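Radby Warrier 301 – tennis racket

Right, this is the racket I get asked about more than any other in the shop, so it's getting a proper page of its own. I've been playing with the Warrier 301 since last spring, I've strung more of them than I care to remember, and I still pick it up first when somebody wants a knock.

It's a control racket, but a friendly one. The head is a touch smaller than on the big forgiving rackets most of us learn with, and the beam is thin enough that you can feel where on the strings you've caught the ball. Unstrung it weighs 301 grams (hence the name!). If you've come from something very light you'll notice it on your serve for the first fortnight, and then you'll go back to the old one and wonder how you ever got any depth with it.

I lent my own to Krisztina Kerekes for the Dridholm summer league. She's a baseliner, plays everything with heavy topspin, and I was fairly sure she'd hate it. She kept it for the whole of August and then bought two. Her backhand slice has got so low that I've stopped coming in behind my approach shots when we practise, and I'm blaming the racket for that.

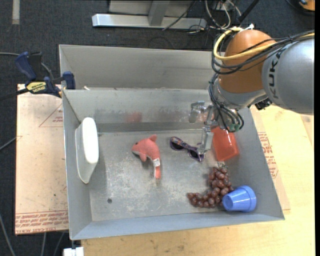

Where it struggles is on returns against a really big first serve. You've got to be early, and if you're late there isn't much free power to bail you out. Andor Pap, who serves harder than anyone else I play, put me through two sets of this and I was blocking balls into the bottom of the net all evening. A softer string helped a lot. I went down a couple of pounds as well and the thing came alive.

About strings, then. The racket comes unstrung and I'll string it for you before it goes out – just tell me in the order notes what you like. If you haven't a clue (plenty of people don't, no shame in it) I'll put in Tresgate multifilament at a middling tension and you can tinker from there. Full polyester is fine if you hit hard and break strings often. If your elbow grumbles, please don't.

Grip sizes are 2, 3 and 4. I'm out of size 2 until the next delivery, but a 3 with the original grip swapped for a thinner one gets very close and I can do that for you here.

The 2018 model has a slightly different throat from the older one, and the grommets are not interchangeable. I've got both sets on the shelf, so check the code printed inside the throat before you order. Old frames say 467, new ones say 1678. Kyung-hwa Yoon sent me the wrong code twice and still got her grommets in the end, so don't panic if you muddle it.

Demo rackets go out for a week at a time. Pay the deposit, hit with it as much as you like, and the deposit comes off the price if you keep it. Scuffs on the bumper are expected. Cracks are a conversation.

What's in the parcel: one frame, a thin cover (shoulder strap, no padding) and a spare overgrip in white or black. Dampeners are sold separately and I've only got the round ones left.

Page last updated August 27, 2018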